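Sunday, late
Posted by Ntombi Tshabalala

Filed under: Lab Diary / Sim Work

Okay, so the coffee task finally has a number I believe, and I'm writing it down tonight before I talk myself out of it tomorrow.

Quick recap for anyone (me, in three months) who has lost the thread. The policy I've been training in Kolus since April has one job: get the mug from the counter to the coffee machine and press the button. It learned from demonstrations I recorded by hand, all 223 of them, most in the evening with the space heater on and my shoes off. For weeks it looked great, and then I'd run the evaluation again with new seeds and it looked terrible, and then great again. I'd been blaming the grasping part, and I was so sure of it that I spent most of a week on gripper friction. I do not want to talk about the gripper friction week.

On Friday night I did what I should have done in the first place and watched the failures one at a time, at quarter speed, with a notebook. It is so boring! You sit there and a little white arm drifts toward a mug and you write "ok, ok, ok, late, ok, MISSED." But after an hour of it I noticed that nearly all the bad ones went bad in the same stretch, well before the fingers were anywhere near closing. The arm would come in fine, slow down, and then sort of dither, like me in the cereal aisle.

So the grasp was fine. The trouble was the approach, and the approach was bad because my demonstrations disagreed with each other. When I recorded the first batch I was in the habit of swinging in high and dropping down. Somewhere along the way I got lazy, or better, and started sliding in low from the side. The policy had seen both and was trying to average them, and the average of those two is hanging in midair being polite.

I had the Plikwood kitchen open most of today for this, the one with the brick wall. I've stared at that brick so long I could probably draw it from memory, and I've gotten fond of the stains on the counter texture.
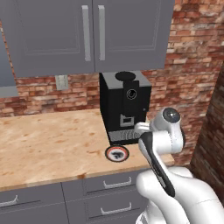 Plikwood kitchen, coffee task. Mug in front of the machine, gripper coming in from the right.

The fix I tried is embarrassingly simple. I split the demonstrations into 2 groups by how high the gripper was when it crossed the front edge of the counter, and gave the policy one extra input saying which group it was supposed to be copying. That's the whole method. No new network, no new loss, just a label. I did the labels with a ten-line script and then checked them by eye, and the script got 6 wrong, all of them from one evening when I was apparently doing something in between. I moved those over by hand and made a note of it in the file, because Chrysikopoulos will ask, and he'll be right to ask.

Then I retrained from scratch, made soup, ate the soup, washed the pot, and came back to it still chewing through the last bit. (I know you're supposed to leave it overnight. I have never once left it overnight.)

Results, from 40 rollouts each, same seeds for both, mug position shuffled every time:

Old policy: 17 successes.
New policy, told to come in low: 33.
New policy, told to come in high: 26.

I ran the old one again because I didn't trust it, and it gave me the same 17, which it should with fixed seeds, but it was nice to see something behave. What I like most is that the dithering is gone in both versions. The failures left over are a different animal. In the low ones the arm mostly bumps the mug and shoves it along before the fingers can close, and in the high ones it comes down a touch too far forward. Those feel like problems a person could fix! The old failures just felt like weather.

Things I'm not sure about yet. I don't know if the split matters or if any extra label would have helped a little, so tomorrow I'm going to shuffle the labels at random and train one more. If that one comes out near 33 too, this whole entry is wrong and I'll come back and say so. I also don't know if low is truly the better approach or if my later demos were cleaner because I'd had practice. Those two are tangled together and I can't untangle them without recording more high ones now, with my current hands, so to speak. That means another few evenings with the controller. My thumb is already complaining.

And of course all of it is one kitchen. The Jiltcombe layouts have deeper counters and I haven't tried a single one. I have a bad feeling that my cutoff height was picked to suit this counter and will be nonsense over there, so maybe I should measure it from the mug and forget about the counter edge. Writing that down makes me think I should do it anyway, before the shuffle test. Or after. Before, if I wake up early.

I sent Chrysikopoulos the three numbers and a short clip of a low approach. He wrote back "what about the random labels" inside of five minutes, on a weekend, so that's settled, the shuffle test goes first.

For tomorrow: shuffled labels, same seeds. Save the rollout videos this time, all of them, including the dull ones. Move the friction setting back to the default and delete the folder called friction_final_REAL. Buy more soup.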